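Castell's simulation group has finished the first round of its shadow study, run on the Darkden benchmark. The question was whether a grasping policy trained under flat, even light still copes once the arms throw shadows over the work surface.
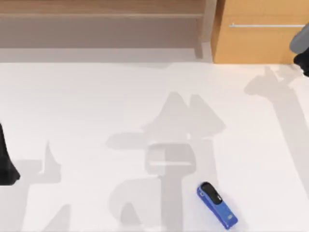 Simulated tabletop with stapler, shadows switched on.

Each policy was trained on 3,188 simulated episodes, then tested on 585 more across 4 lighting set-ups. Tabletop colour and finish also varied between runs. White surfaces gave the most trouble — the policy often treated a shadow's edge as an object's edge.
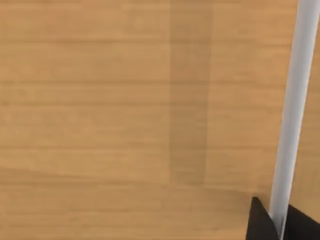
Thin objects were harder than bulky ones under every set-up. Randomizing the light direction during training recovered most of the loss. A second round starts in June.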